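4. The Open Day as a Field Setting

4.1 Why we showed the table-setting task

Most evaluations of two-armed manipulation happen with nobody watching except the people who wrote the code. We wanted to know what changes when the audience is made up of families, retired machinists, school groups and the occasional very skeptical cook. The May open day at the Umstead building gave us that chance, and we took it gladly. Of everything we have done with the Letano system, this was the day we learned the most per hour.

We had several tasks ready to show. Block stacking is reliable and looks tidy, but earlier visitors tended to watch it once and move on. Cable routing is the hardest thing the system does, and almost no one outside the field can tell when it has gone well. Breakfast setup sat between the two. Everyone who walks through the door has picked up a cup and put down a plate, so everyone arrives with an opinion on how it should be done. That turned out to be a gift. Visitors corrected the robot out loud, and their corrections are the main data of this section.

4.2 Setup and schedule

The demonstration ran in the ground-floor bay, with the table facing the entrance and a rope line on the visitor side. The two arms are mounted at the far side of the table, so that visitors stood facing them across the tableware. We kept this arrangement from our laboratory trials on purpose, as it let us reuse the Wemuslow motion library without recalibration. It also had a social effect we hadn't planned for: people said it felt like being served across a counter.

Doors opened at 10 a.m. and the last group left shortly before 4 p.m. Over the day, 519 visitors passed through the bay. Each group saw one full run and could stay for more, and many did. We completed 60 runs. Between runs an operator reset the objects by hand, changing their positions each time, and visitors were invited to suggest where things should go. Children were merciless about this. Cups were laid on their sides, turned to face the wrong way, or pushed up against the food box, and the planner was given whatever they came up with.

We did not tune anything during the day. The planner, the grasp model and the speed limits were those used in Section 3, with one exception: the maximum speed near the front edge of the table was lowered at the request of the building's safety officer. We would keep that lower limit in future. It made the motions easier to follow, and several visitors remarked on how calm the arms looked.

4.3 What we recorded

Two team members stood among the visitors with notebooks and wrote down spoken comments as close to word for word as they could manage. We did not record audio. A comment was kept if it referred to the robot, the task or the objects, and dropped if it was about lunch or parking (there were plenty of both). This left 400 comments. Both note takers then sorted them separately using the Voyle coding sheet described in Appendix B, and disagreements were settled by discussion.

The sheet has four headings: prediction, in which a visitor says what the robot is about to do; correction, in which a visitor says what it ought to do; attribution, in which a visitor gives the robot a wish or a mood; and question. Some comments fit two headings, and we allowed this. "It wants the other one, it should just put that one down first" is both an attribution and a correction, and a rather good piece of planning advice.

4.4 Visitors read the grippers, and they read them early

Our strongest result is that people predicted the next action from the pose of the grippers well before the motion was finished. Of the 400 comments, 198 were predictions. This pleased us enormously. The motion library was never designed to be readable by an audience. It was designed to avoid collisions. Yet a bystander with no background in robotics could often say which object was next, and would say so at full volume to the person beside them.

Cups produced the liveliest talk. In the two-cup phase both arms hold a cup at once, and the planner has to decide how each should be turned and where it should be set down. Figure 4 shows an instant with both grippers occupied. The cups are held sideways with their openings toward each other, and this pose drew a whole family of guesses from the rope line: that the robot would stack them, that it would pour from one into the other, that it was about to clink them together. The third cup, lying at the front by the food container, got its own supporters. Visitors pointed at it and asked when its turn would come.
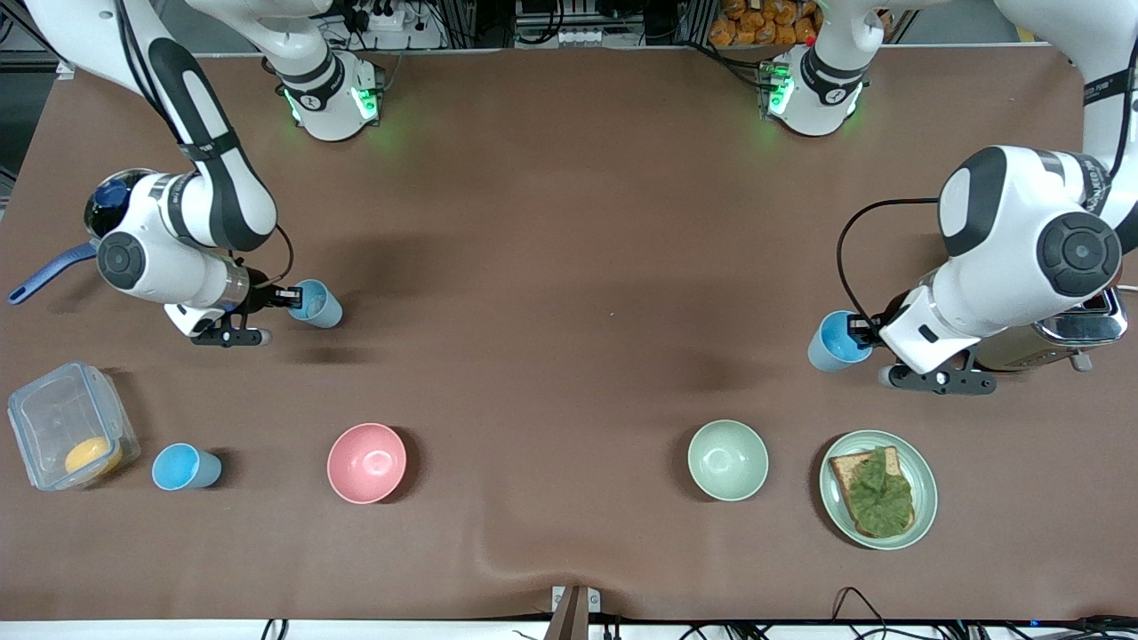 Figure 4. Breakfast setup with a light blue cup held in each gripper. A third cup lies at the front of the table, beside the food container.

The guess about pouring deserves a word. No pouring skill exists in the library, and the idea had not come up in any of our own design meetings. Once we had heard it from several groups we began to see it too. A pose chosen by the planner only for clearance was being taken as a statement about purpose. We think this matters for anyone building machines that share a kitchen or a workbench with people, because a wrong guess made with confidence may lead a person to reach in at a bad moment.

4.5 Corrections from the rope line

Corrections were fewer than predictions but richer. The most common kind concerned order. Visitors with experience in food service told us that bowls and plates should be placed before cups, so that nothing tall has to be reached over. Our planner orders objects by grasp confidence, which puts cups first. The visitors' order is better. We tested it in the laboratory afterward and have adopted it as the default.

A second kind concerned the idle arm. When one arm was working alone, the other waited in a raised rest pose, and people found this wasteful. "Give that one a job" was a typical remark. One group proposed that the free arm should steady the tablecloth whenever the working arm slid something across it. We had been treating small folds in the cloth as a perception problem, to be handled by better depth filtering. Holding the cloth still is a simpler answer, and we are now working on it.

The third kind was about manners. Several visitors objected when a cup was picked up with a finger of the gripper inside the rim, and they objected in the tone one would use with a waiter. The grasp model has no notion of a drinking edge. Adding a penalty for contact with the inner rim took one afternoon, and the laboratory trials that followed showed no loss of grasp stability with any of our cups.

4.6 Limits

The audience chose to come, which means it was curious to begin with. Comments were written by hand in a noisy room, and quieter visitors are surely missing from our notes. Groups also influenced each other: once a child had shouted that the robot was going to pour, the adults nearby tended to see pouring as well. We have no clean way to separate a first guess from an echo, and the counts above should be read with that in mind.

We also can't say how much of the early prediction came from the arms and how much from the objects. A table with bowls, cups and a plate of food on it suggests its own next steps. A follow-up with unfamiliar objects is planned for the next open day, using the same bay, the same rope line and the same two notebooks.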